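Reverberation Control in the Drisesley Shared Workshop

Project report, second year Building Acoustics

1. Background

The shared workshop at Drisesley occupies a former dye store with a concrete floor, painted brick walls and a steel deck roof. Users have complained since April that speech is hard to follow when more than one bench is in use. The aim of this project was to measure the reverberation time, identify the surfaces responsible and propose a treatment costing less than 3,000 pounds.

2. Method

Impulse measurements were made with the room empty of people, using balloon bursts at 2 source positions. The microphone was set at seated ear height. Decay curves were taken in octave bands and the reverberation time was read from the first 20 dB of usable decay, then extrapolated. Background noise was logged with the extract fan off and again with it on.

Absorption coefficients for brick, concrete and steel deck were taken from the course tables. The room was modelled with the Sabine equation. The Eyring form was tried as a check and made little difference, as expected for a room with so little absorption.

3. Results

The longest decay was in the 1,000 Hz band. Low frequency decay was shorter than predicted, probably owing to panel losses in the roof deck and the large loading door. With the fan on, the lower bands had too little range above the noise floor and were left out.

The model agreed with the measurements once the door was entered as a separate surface. The roof deck offers the largest uninterrupted area for treatment.

4. Secondary noise sources

Bare metal containers and thin bench tops add impact noise when parts are dropped or set down. This was not measured. Lining the containers with rubber matting would be cheap and would not affect the reverberation time.
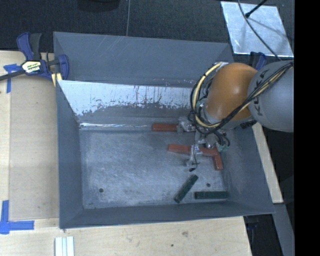

5. Proposed treatment

Two products were compared: Hernness mineral wool baffles and Melnyk recycled felt panels. The baffles absorb on both faces and can hang from the existing purlins. The panels need battens, which adds labour. Forty baffles, hung in rows parallel to the long wall, come within the budget if fitted by workshop staff. Jandov wire hangers are suitable for the fixing.

6. Limitations

Balloon bursts are not fully repeatable and give weak output in the 125 Hz band. Furniture was treated as a single lumped area. Measurements should be repeated after fitting, with the same source positions and the fan off.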